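4.2 Demonstration at the open day

The handheld collection setup was shown to visitors at the Puvdale site during the February open day. The purpose was twofold. First, we wanted to observe how people with no background in teleoperation handle the grippers when given only a short spoken introduction. Second, the event served as a load test for the recording software, which had until then been run only by members of the project. The results in this section are observational and are kept separate from the controlled trials in Section 5.

Visitors were received in groups of at most 12. Each group first heard a short talk on the Darau arm, which was parked and powered off, and then moved to the collection station. One member of staff gave the demonstration and a second watched the recording software. A full round, including questions, was planned for the first 7 minutes of each quarter-hour slot, which left the remaining 8 minutes for resetting the objects and checking that the files had been written. In practice the questions ran over in most slots, and the check was often done while the next group was already listening to the talk.

The task was drawn from the electronics packaging set described in Section 3. The operator works with one gripper in each hand and handles a circuit board enclosed in clear plastic packaging. We chose this item over the fabric and kitchen items for two reasons. Transparent plastic is a known difficulty for depth sensing, so visitors with a technical background tended to ask about it without prompting. The package is also rigid enough to be held upright by one edge, and a poor grasp is therefore easy to notice from a few steps away. Figure 3 shows a grasp by the right gripper.
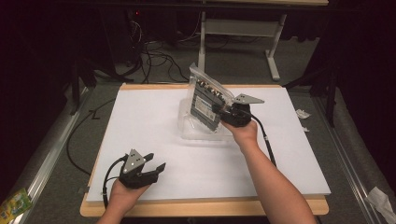 Figure 3. Handling a packaged circuit board with two handheld grippers. The right gripper is closed on the edge of the clear package; the left gripper is open.

The work surface was a white board laid on a wooden tabletop. The board gives an even background and can be exchanged when it becomes marked. It offers little contrast with clear plastic, however, and during the event the outline of the package was hard to make out in the preview window whenever the overhead lights were at full strength. Dimming the lights helped the preview but made the station less visible to people standing at the back. We settled on an intermediate level and left it unchanged for the rest of the day.

After the demonstration, visitors could try the grippers themselves. Most began by using one hand only and let the other gripper rest on the table. The common error was to approach the package from above, as one would with bare fingers, and to close the jaws on a corner. Staff then suggested an approach from the side, and this was usually enough. Several visitors remarked that the gripper cables pulled at the wrist when they turned the hand outward. The same remark appears in the notes from our internal sessions with the earlier Leckie grippers - in that case the cable was stiffer and left the housing at a different angle.

The recording software stopped twice. Both stops occurred when a new episode was started before the previous one had been closed, a sequence that our own operators had learned to avoid. The start command is now blocked until the previous file is complete. No recordings made by visitors were added to the training set. The staff demonstrations were kept and labeled as a separate batch, and they are used only in the comparison with the Godorard baseline in Section 6.2.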